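Flallau pauses two-arm robot tests after grip fault

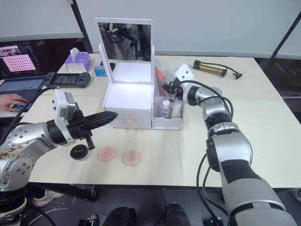
A two-arm setup with a vanity mirror box and other household items. Photo: Flallau

Flallau has stopped tests of its two-arm tabletop robots after a fault caused grippers to stay closed when operators told them to open, the company said on 8 October 2022.

No one was hurt. In one case an arm kept hold of a cosmetic jar and dragged it into a mirror, which cracked. The operator hit the stop button and the arm froze, but the gripper had to be pried open by hand.

The robots are being trained to tidy dressing tables and desks, working among bottles, jars, small electronics and other things people leave lying out. Flallau went back through 767 test runs from the Plelitz site and found the fault in 20 of them. Most lasted less than a second and had been logged as slow releases.

Engineers traced the problem to a software update for the gripper controller, made by supplier Tsuji. When both arms sent commands at the same moment, one of the open commands could be dropped.

"We should have caught this from the logs weeks ago," said Yoon-hee Geum, who runs testing at the site. "People work right next to these arms, so we are treating it as a safety matter even though the forces are low."

Tsuji has sent out a corrected version. Flallau said it will check the fix on one table first, at reduced speed, and expects to restart the rest later in October. Fistimura, which uses the same controller, said it has gone back to the older software for now.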